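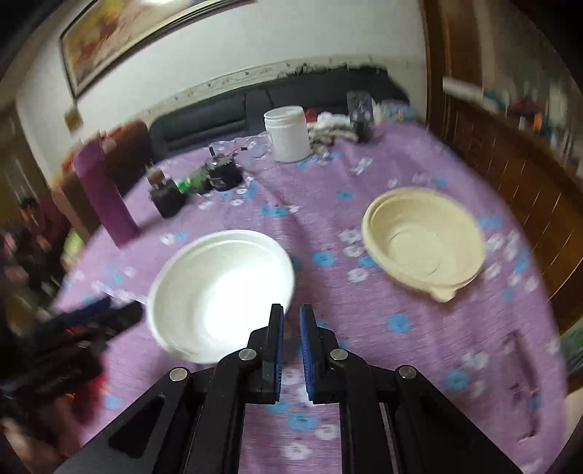

4. Setting up the Atholm tabletop dishwasher

Read this section through before you start. You will need a level worktop, a cold tap with a threaded end, a sink or standpipe for the waste water, and an earthed wall socket. A second person is useful for lifting.

4.1 Choosing the spot

1. Pick a worktop that is flat and dry. The machine must stand on all four feet.

2. Leave a gap of 50 mm behind the machine and the same at each side. The vent is at the back, low down on the left.

3. Check that the door can open fully without touching a tap or a cupboard handle.

4. Lift the machine by its base. Do not lift it by the door or the top panel.

5. Turn the feet to level the machine. Clockwise lowers a foot and anticlockwise raises it. Place a spirit level on the top panel, front to back and then side to side.

CAUTION: Do not stand the machine on or directly above a hob, even one that is no longer in use.

4.2 Connecting the water

1. Turn off the cold supply at the stopcock.

2. Run some water through the tap into a bucket to clear any grit from the pipe.

3. Fit the rubber washer with the mesh inside the end of the inlet hose. The mesh faces the tap.

4. Screw the hose on by hand, then give it a quarter turn with a spanner. Overtightening will split the washer.

5. Push the drain hose on to the outlet marked D and close the clip. Hook the other end over the edge of the sink. It must not sit under water.

6. Turn the supply back on slowly and look for drips at both ends of the inlet hose.

The inlet hose is 2 m long. If you need a longer one, order the Nallis extension kit. Do not join two hoses with a garden connector -- it will not hold mains pressure.

NOTE: In a rented property, ask the landlord before changing any pipework.

4.3 Salt and rinse aid

Hard water leaves a white film on crockery and scale on the heater. The softener needs dishwasher salt to work. Table salt and cooking salt contain additives that block it.
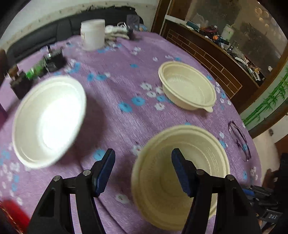
If your water is soft you can skip the salt and set the hardness dial to 0. Your water company can tell you which you have.

1. Take out the lower basket and unscrew the salt cap.

2. For the first fill only, pour in 300 ml of water.

3. Add salt through the funnel until the tank is full. Some water will spill over.

4. Wipe round the neck and screw the cap down firmly.

5. Run a Rinse programme straight away, with nothing in the baskets. Salt left lying on the steel will pit it.

6. Fill the rinse aid chamber in the door up to the line. Wipe up any that has spilled, or there will be too much foam.

4.4 Loading

Scrape off leftovers first. There is no need to rinse.

Put bowls in the upper basket, face down and tilted a little so that the water runs off. Plates go upright in the lower basket, facing the middle, with a space between each one. Light plastic items can tip over and fill with water, so wedge them between heavier ones. Check for a dishwasher mark on plastic before washing it.

Wash glass plates on the Gentle programme. Gold rims and painted patterns may fade in any dishwasher and are better washed by hand in warm water with a soft cloth. 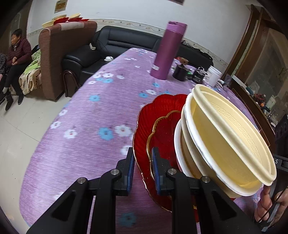 Fig. 7. Red plates, one large and one small.

Before closing the door, spin both spray arms by hand. If either one catches on something, move the item.

4.5 First wash

1. Put one tablet in the door tray and shut the lid until it clicks.

2. Close the door and press the power button.

3. Choose Intensive for the first wash. This clears any oil left from the factory.

4. Press Start. The machine fills, pauses and then begins to wash. A humming sound during the pause is normal.

5. When the buzzer sounds, leave the door shut for 16 minutes to let the steam settle.

CAUTION: The heater cover stays hot after the programme ends. Keep children away from the open door.

If code E2 shows, no water is reaching the machine. Check the stopcock, then look for a kink in the inlet hose. If code E4 shows, switch off at the wall, close the stopcock and call the Atholm service desk. Have the serial number ready; it is on the inside edge of the door, on the right.

For cleaning the filter, go to section 5.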